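Kokham Cell: Setup and Upkeep
Plumari Workshop, gallery page 2

The Kokham cell is a two-arm tabletop station used for sorting small blocks into divided bins. The notes cover how it is laid out and what gets checked in the October service. Both arms carry black two-finger grippers, and the work surface is white.

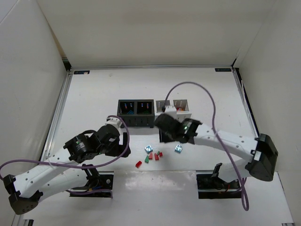
Overall layout, with both arms over the table and the bins at the back. Cables go up and over in a loop so they stay clear of the blocks.

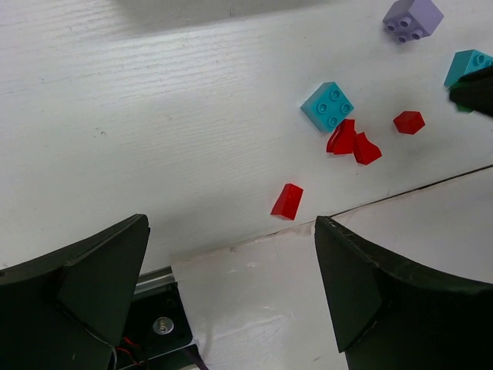 Wrist view on the block area. Check both finger tips at the bottom for wear, and the screw on the mounting plate between them for tightness.

Service notes

Fingers: replace as a pair. Light scuffs are acceptable. A chipped tip is not. After a change, close the gripper on a 2 mm shim and reset zero.

Cables: inspect every 200 hours at the wrist end first. Leave enough slack for full wrist travel in both directions.

Base plates: torque bolts to 9 Nm, working diagonally. Repeat after the first shift.

Table: wipe with a damp cloth and let it dry before homing the arms. Dust in the board joints shifts small parts and should be vacuumed out.

Wrist camera: recalibrate after any finger change. The Yan routine takes 14 minutes and must be run with the table cleared.

Spare fingers and shims are in the Sestbridge drawer.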